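3.2 Collecting the demonstrations

We gathered 1,000 grasping episodes on the Okness arm, of which 874 survived review. The remainder were lost to operator error, a category that grew noticeably in the hour before lunch. Two of the authors drove the arm by hand controller in shifts of 35 minutes, the longest either could go without starting to narrate.

Each episode begins with a target named aloud and ends when the operator presses the pedal. We kept hesitations, second tries and the occasional change of heart. Earlier work on the Dovhaniuk set trimmed these out and produced a policy of great confidence and little else.

Produce made up 38 of our target items. Curved ones gave the most trouble, as operators disagreed on where a banana should be held and defended their views at length. We recorded both schools of thought and let the model sort it out. Figure 4 shows a low grip from the wrist view.
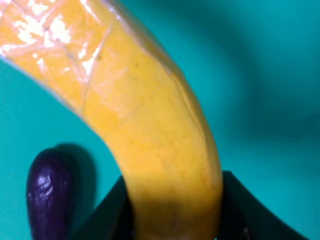

Figure 4. Wrist camera view of a banana between the gripper fingers, with a dark purple object at lower left.

Labels were added afterward by Sombatkul and checked by Cosgrove.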